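Chapter 8
When Is It OK to Close the Hand?

Draft of February 5, 2018. Rui Guerreiro and Suha Hakim

Before you start: Chapter 2 (frames and transforms), plus the part of Chapter 6 on contact. If you skipped the contact part go back, we lean on it hard.

Most grasping code fails before the fingers move. Wrong pose estimate, stale pose estimate, or a planner that was told the cup is a point. The closing itself is a few lines. Deciding to run those few lines is this chapter.

We use one task the whole way through. Cup on a kitchen counter, right arm, pick it up. All in simulation, so you get the true cup pose for free and can check your own estimate against it. Do that check. Every time. Students in the Plekelow course lost whole evenings to a sign error that one print statement would have shown.

8.1 The reach as three problems

Split it up.

Perception: where is the cup, how wide, which way is up. Output is a pose and a radius and (people forget this) a timestamp.

Planning: a path for the wrist that ends at the pregrasp pose. Pregrasp = hand open, beside the object, nothing touching.

Control: follow the path, report how far off you are.

Each one can be right while the whole is wrong. The planner can give a perfect path to a pose that was true a moment ago.

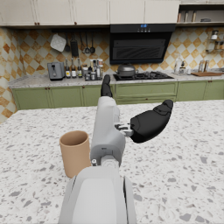

Now the annoying part, occlusion. A camera that looks along the arm sees less and less of the cup as the wrist comes in. The mask from the segmenter shrinks on one side, its center slides the other way, and if you feed that center straight to the planner the target drifts. Hand chases it. Mask shrinks more. We call this running away from your own wrist, the name is Declan Breathnach's and it stuck.

Two fixes. The cheap one is to freeze the estimate once the hand is within some distance of the cup, and trust it from there. Works fine as long as nothing moves. The better one is to fit the full shape to whatever edge is still visible. A cylinder is kind to you here: one good side edge and a piece of the rim and you have the axis back. Section 8.4 does the fit.

Don't mask out the arm by color. Tempting, light arm, light counter, you will eat half the counter. Use the joint angles, render the arm model into the camera view, subtract it. The Nurmi toolkit has a call for this and so does Filtitz, though in Filtitz the depth test is off by default and you have to turn it on yourself.

8.2 The pregrasp test

Suppose the planner says it's done. What should be true before you send the close command?

Write it as a function that returns yes or no plus a reason. The reason matters more then you think, it's what you will be reading in the log at midnight. Ours checks:

- cup axis lies between thumb and palm
- clearance on both sides above zero, no contact reported yet
- wrist speed under threshold
- pose estimate newer than 400 ms 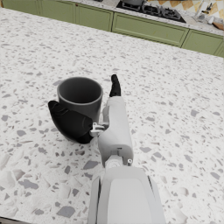
Clearance wants some care. Compute it from the padded surface of the thumb, not from the joint. The pads are thick and curved, and if you use the link origin your numbers look generous right up to when the cup tips over. Same for the finger: take the closest point on the mesh to the cup wall.

Tapered cups. The radius at the rim isnt the radius where the thumb will land. Evaluate it at grasp height.

And the age check goes last in the list but run it first, it costs nothing and it throws out the bad cases early. When Fionnuala Mac Suibhne went back through 657 failed trials from the December runs, roughly half had a stale pose and every other test passing.

8.3 Wiring it to the planner

A no from the test has to go somewhere. Three options, in the order you should try them: wait for a fresh estimate, nudge the wrist, back off and replan. Never loop on the nudge without a limit. Set the limit at 2 to begin with and change it after you've read your logs.

Listing 8.1 has the state machine. Type it in by hand the first time, then run it with the cup pose offset by a known amount and see which state it ends up in.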